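4. Construction and Use of the Hand-Held Gripper in a Shared Workshop

4.1 Setting and parts

The tool was built in the shared workshop at Trukow, which is open to members in the evenings and has one printer, a small laser cutter and a bench drill. The design had to suit these machines. No part takes longer than one evening to print, and no part needs a lathe or a mill. The printed housings were made first, followed by the soft fingertips, which were printed in a flexible filament on the same machine at a much lower speed. Two of the first fingertips split along the ribs and were thrown away. The wall of each rib was then made thicker, and the change was kept in all later copies.

The bracket that carries the camera was taken from the earlier Okar build with small changes. The Okar bracket held the camera too close to the fingers, and the fingertips left the usable part of the view when fully open. Moving the camera mount back by 40 mm corrected this. The longer bracket bent slightly under load, so a second rib was added on the underside. Members who wish to repeat the work should print the bracket on its side, as copies printed upright broke at the base.

4.2 Fitting the markers

A square marker is fixed to each finger so that the opening of the gripper can be read from the video alone. The markers were printed on matt paper, as glossy paper gave bright spots under the workshop lamps. They must lie flat. A marker with a lifted corner was found to give a wrong opening at the wide end of the travel, and this error was at first blamed on the software. All markers were checked with a steel rule before each evening of recording and replaced when worn.

4.3 Recording

Recording took place in one corner of the workshop against a black cloth. The main task was the handling of a toilet lid with the gripper, chosen as an everyday object with a hinge, a smooth surface and a fixed path of travel (Figure 4). In total 1,427 attempts were recorded, of which 800 were kept for training. Attempts were left out when a marker was hidden for most of the movement, when the person holding the tool changed grip part of the way through, or when the file was damaged on the card.

The controller, named Koreck within the workshop, was trained on the kept attempts only. No attempt was made to balance the set between left-handed and right-handed users, and this should be borne in mind when the results in Section 5 are read. Drawings, print settings and the parts list are held in the workshop's shared folder and may be copied freely.

Figure 4. Hand-held gripper at the raised lid, recording corner, Trukow workshop.

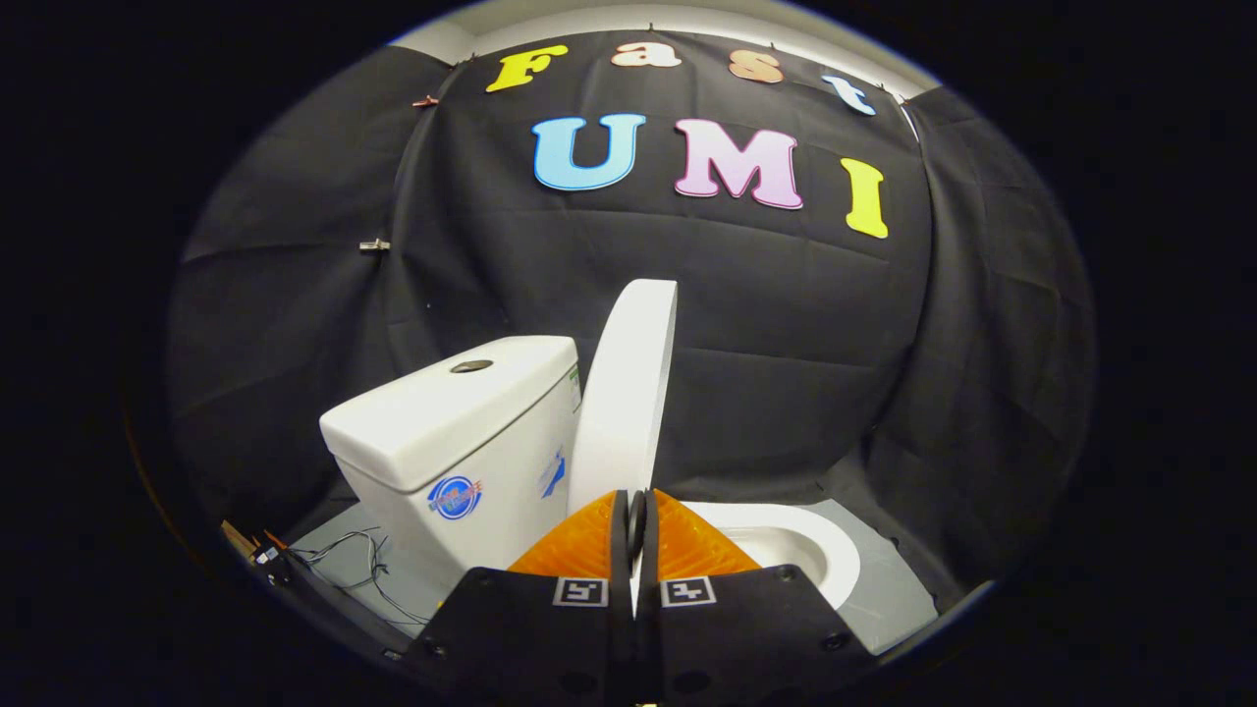

Bakke remarked on an early draft that the thicker ribs would make the fingertips less willing to bend around thin edges, and asked that the rib thickness be given in the parts list for both versions, so that other workshops could print the two and compare them.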